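Mon avis sur la table pliante Fundik après un été d'utilisation

J'ai mis un temps fou à me décider, alors autant que ça serve à quelqu'un !
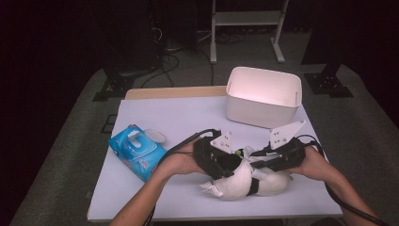
Au départ je cherchais une table d'appoint pour le coin couture, un truc qui se replie contre le mur quand on a du monde à dîner (on vit dans un petit appartement, tout doit se ranger). J'hésitais avec le modèle de chez Bromico, plus joli je trouve, mais les pieds dépassaient et je me connais, je me serais pris les orteils dedans tous les matins.

La Fundik, donc. Montage : 28 vis, une notice avec des dessins minuscules, et une clé fournie que j'ai abandonnée assez vite pour prendre la mienne. J'ai monté un pied à l'envers, évidemment, il a fallu tout redémonter - prévoyez la soirée.

Une fois debout, elle est stable, même avec la machine à coudre lancée à fond. J'ai cousu dessus deux paires de rideaux et un nombre ridicule de housses de coussin sans qu'elle bouge ! Le plateau se nettoie bien, sauf la craie de tailleur rose qui s'incruste un peu dans les coins. La charnière, par contre, grince depuis le mois d'août. Un peu d'huile et ça passe, mais ça revient.

Autre bémol, le poids. Pour la plier ça va, pour la descendre à la cave j'ai demandé de l'aide. Et le crochet qui la tient fermée est en plastique, j'aurais préféré du métal à ce prix-là.

Côté service client, j'ai écrit en septembre pour avoir un patin de rechange, reçu en quatre jours, gratuit. Je mets quatre étoiles, et j'en remettrai une si quelqu'un me trouve une solution pour cette charnière.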